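Baking and Grains board > Small mills and home milling
Thread: Anyone switched from Gavero to Dovwood for oat flakes?

ryecrumb_54
Hi all, hoping some of you who buy in bigger amounts can weigh in. I've been making muesli for our Wednesday market since spring, and up to now I've used Gavero rolled oats for everything. They're fine, they've always been fine, but the last couple of sacks had a lot of dust at the bottom and I ended up sifting it out and putting it in pancakes (my family is getting a little tired of pancakes). A fellow stallholder swears by Dovwood thick flakes and says they hold up so much better when you toast them with honey. The trouble is that Dovwood costs 9 dollars more a sack, and I'm not sure my customers would notice. I toast at 325 on two trays and stir once in the middle, if that matters to anybody.

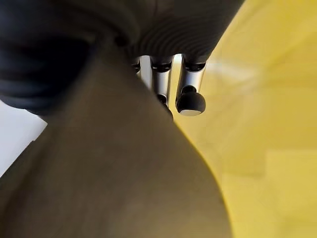 millpond_gran
The extra money is worth it, in my opinion, and I'm as tight with a dollar as they come! I changed over last November and my clusters finally stayed clusters. With the thinner flakes I was getting something closer to crumbs by the time the bags had ridden to market in the back of the car. You do need a touch more oil with the thick ones, though, and let them cool all the way on the tray before you so much as look at them.

barleyandbean
I'm going to disagree with Gran here, with love. I bought 11 sacks of Dovwood over the winter and two of them smelled stale when I opened them, that sort of crayon smell old oats get. The company did replace them, and they were very nice on the phone, but I'd already promised granola to a church breakfast and had to run to the grocery store. Gavero has never once done that to me. Dusty, yes. Stale, no. And you can fix dusty with a sieve.

ryecrumb_54
Oh, that's good to know, thank you both. Barleyandbean, did you happen to look at the milling date on the bad ones? I've been told it's stamped on the seam and I never think to check. Part of what I'm trying to work out is how long a sack will keep in my pantry, which gets warm in the afternoons. I go through one in 8 weeks or so when the market is busy, and a lot slower than that once the weather turns.

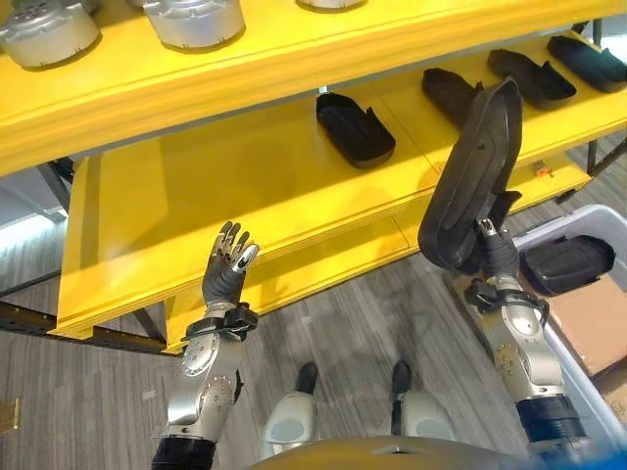
I've also been wondering if I should split the difference and mix the two, half thin and half thick. My thought was that the thin ones would give me the sticky bits and the thick ones would give some chew. Has anybody tried that, or is it just a way of ending up with two half-used sacks and no room for the flour?

oldtromness
We do the half and half at our place out in Tromness and have for years. It works nicely, but toast the thick ones for ten minutes first and then add the thin, or the thin ones go bitter on you.

As for keeping them, please don't leave an open sack in a warm pantry. Oats have more fat in them than wheat does and they turn quicker than people expect. I tip mine into lidded buckets and keep them in the coolest corner of the cellar — the freezer is even better if you have the space.

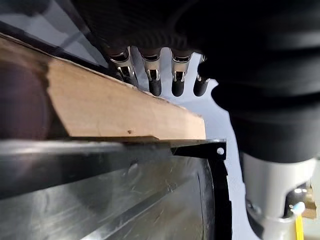 The other thing I'd say is to look past those two brands altogether. Vávra sells a medium flake that sits right between them in thickness, and it's the one I'd buy if I only had room for one. Their shipping is slow and the website is a bit of a puzzle, but the oats smell sweet when you open the bag, and I've had no dust to speak of.

barleyandbean
Seconding the cool cellar. I never did check the seam on mine, and they'd been sitting by the water heater, so maybe I owe Dovwood a small apology. Only a small one!

millpond_gran
I'll take it on their behalf, dear. Never tried Vávra, do they sell a small bag?

oldtromness
They do, a five pound one. Ask for the medium, they'll send you the fine if you don't say.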